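Category: Minutes / Perception and Planning

Pilora Software Group
Minutes, Mar 19, 2018
Room: Tarnow, second floor

1. Previous minutes
Accepted with one correction. The tracker timeout was set to 70 ms, as merged, and the earlier minutes gave the old value.

2. Garment handling, grasp labels
The labeling tool now loads the clothing recordings without converting them first. Jeans and shorts remain the worst class. The segmenter splits a garment at the back pocket or at any washed-out patch and reports two objects.
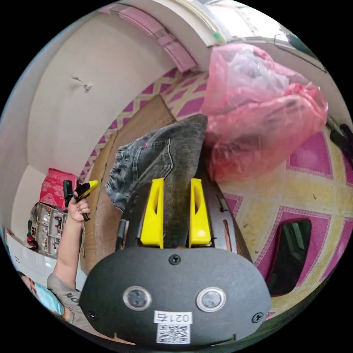

Merging by seam direction was tried on the development set and brought the false splits down to 17. It also joins garments that overlap, so it stays behind a flag for now. The group agreed to keep "denim, unspecified" as a label where the annotator can't tell jeans from shorts.

A second problem is more than one garment in a single grasp. The label format allows one item per grasp. A dark gray cable knit held together with a lighter gray folded piece has to be entered as one or the other, and the planner then gets the wrong outline. Proposal: a list field, with the item nearest the fingertips first. Agreed. The old field will be kept until October so that existing scripts still run.

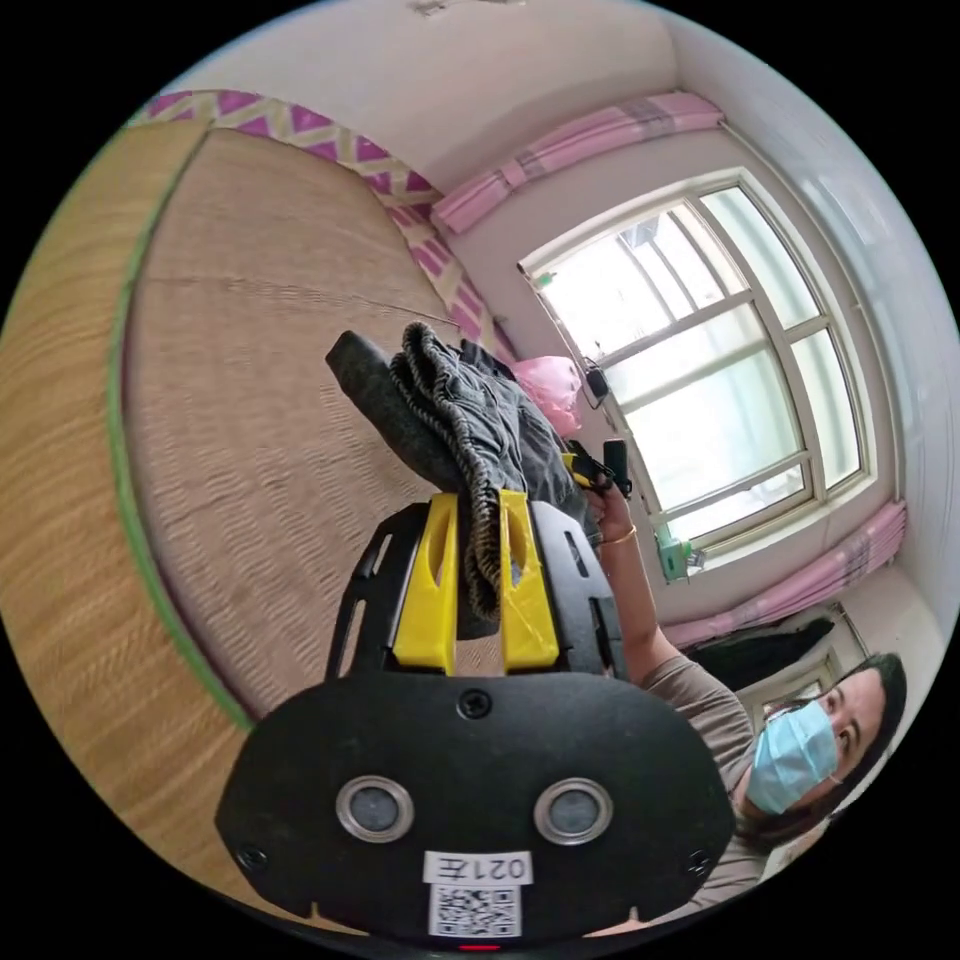

3. Pose tracking
Tracking was rerun on all 126 recordings with the new fisheye model. Drift is lower overall. It is still high where a woven mat or a repeating print takes up a large part of the view, and the matcher jumps by one repeat of the pattern. Two options were discussed:
- mask repeating texture before matching
- keep the features but limit how far a match may move between frames

The second is less work and will go first. Ceiling and plain wall areas give very few features, so furniture at the back of the room is carrying most of the estimate in some recordings.

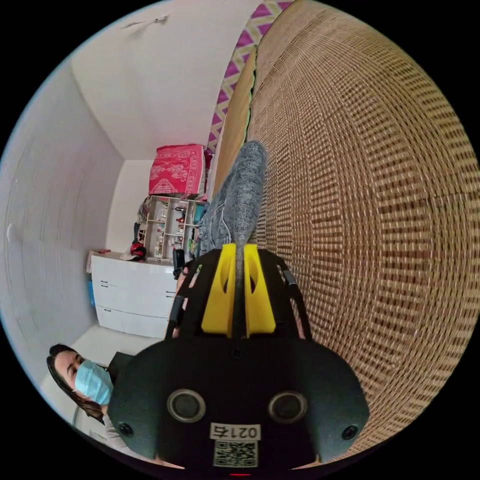
The face blurring step runs before tracking and should stay there. It misses some faces when a mask covers the nose and mouth. Threshold to be lowered, and the output checked by hand before anything is copied to the shared drive.

4. Planner
Stukance branch builds again. The replay tool still drops the last frame of each recording. Cause known, fix not merged. No release until it is.

5. Storage
The Tshabalala server is limited to 100 recordings per job. Larger jobs must be split. Request for a higher limit to be sent again.

6. Actions
- List field in label format, with converter
- Match distance limit, then rerun tracking
- Lower face detection threshold
- Merge replay fix

Next meeting in two weeks, same room.

Recent items
Minutes: calibration and time sync
Label format, change notes
Replay tool: known problems
Stukance branch build instructions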